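Business > Small Firms > Interviews

Cutlery maker Groltico bets on hiring out forks by the week

Annunziata Santoro started Groltico in a rented unit in Nerkley with 1,000 forks and no orders. The company now rents cutlery to caterers, cafes and wedding halls, and collects it dirty.

"People ask why anyone would rent a fork," Santoro said. "They've never had to buy forks for 300 guests and store them until the next wedding."

Her customers pay a weekly rate that covers delivery, washing and a small allowance for losses. Forks go missing more often than knives, she said, and teaspoons more often than either. Most end up in the trash with the food scraps. Groltico charges for missing pieces only after a customer has used up the allowance.

The firm has 104 regular accounts and eight employees. Seven of them work in the washing room, where the first shift starts at 5 a.m.

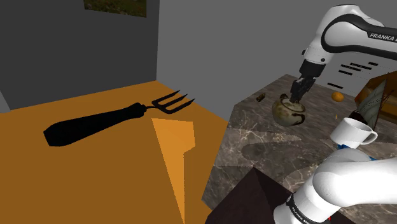

Santoro spent most of her career in hotel purchasing and said the job taught her what kitchens will put up with. Late deliveries are forgiven once. Spots on the steel are not forgiven at all. The water in Nerkley is hard, and the company spent much of its first year trying different rinses before it put in a softener.

Behrouz Kordestani, who runs the Brusosetti banquet hall across town, was an early customer. He had been buying replacement sets every December.

"I had drawers full of patterns that didn't match," Kordestani said. "I sold them for scrap. Now they come on Wednesday in a crate and I don't think about it."

He has one complaint. The crates are heavy, and his loading door is up a flight of steps. Santoro said a smaller crate is on order.

Groltico buys its stock from a wholesaler, Shokri, and keeps to three patterns. Customers often ask for gold finishes, which Santoro has turned down so far because the color wears off in commercial dishwashers.

She has no plans to add plates. "Plates break," she said. "A bent fork I can usually straighten."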